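Startseite | Kurse | Skripte | Termine | Kontakt
Kategorie: Haushalt & Ordnung / Kursunterlagen
Drucken | Per E-Mail senden

Handzettel zu Abend 5: Der Tischabfall

So, heute geht es um das kleinste Möbel im ganzen Kurs, und ich freue mich seit Wochen drauf! Wer beim letzten Mal gefehlt hat: Wir waren beim Schreibtisch und bei der Frage, warum sich dort immer derselbe Kleinkram sammelt (Teebeutelhüllen, Kassenzettel, leere Schächtelchen). Meine Antwort kennt ihr inzwischen — der Weg zum Eimer ist zu weit.

Bei mir daheim stand der große Eimer 48 Schritte vom Arbeitstisch weg, einmal durch den Flur und ums Eck. Da geht man nicht wegen einer Bonbontüte los. Seit ein kleiner Behälter mit auf dem Tisch steht, ist das Thema erledigt, jedenfalls meistens.

Worauf ich beim Aussuchen schaue:
- Deckel, der von selbst offen bleibt
- glatter Rand, damit man ihn auswischen kann
- Öffnung breit genug für eine kleine Schachtel
- niedrig, sonst kippt er beim Drüberlangen

Für die Übung räumt bitte jede und jeder eine Fläche von 40 mal 40 Zentimetern leer, alles Lose kommt auf einen Haufen und wird dann einzeln entschieden. Kartons vorher flach drücken! Nasses gehört nicht hinein, das tragt ihr gleich raus (ich habe das einmal vergessen, im Hochsommer, reden wir nicht drüber). 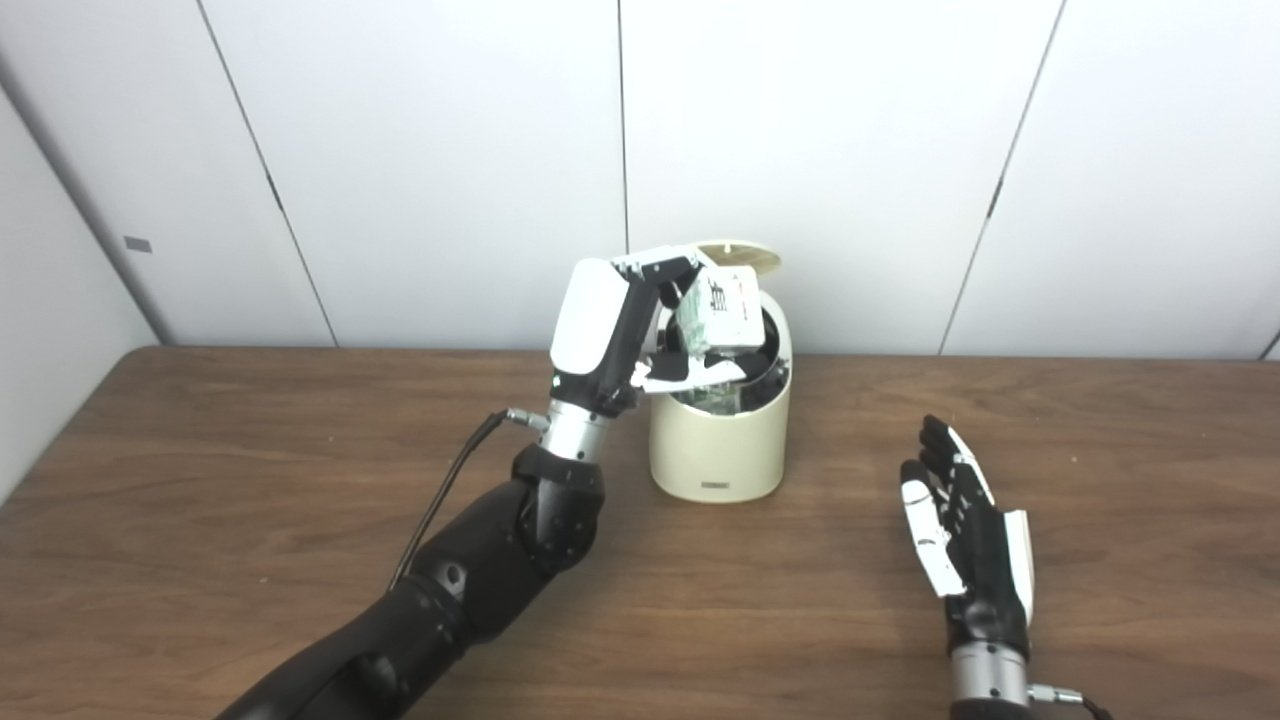

Clellemberg, Sa., 30. August

Klappdeckel ganz nach hinten, dann die Packung schräg über den Rand und hinunter damit. Bei einem so kompakten Behälter merkt man schnell, ob sich das Flachdrücken gelohnt hat. Helles Cremeweiß auf brauner Tischplatte finde ich übrigens richtig hübsch, das darf ruhig stehen bleiben und muss nicht hinter den Bildschirm.

Hausaufgabe: eine Woche lang abends leeren und aufschreiben, was drin war. Die Liste bringt ihr mit, wir sortieren sie gemeinsam nach Papier, Verpackung und Rest. Im November kommt dann die Küche dran — Raum 728, Eingang wie immer über den Hof.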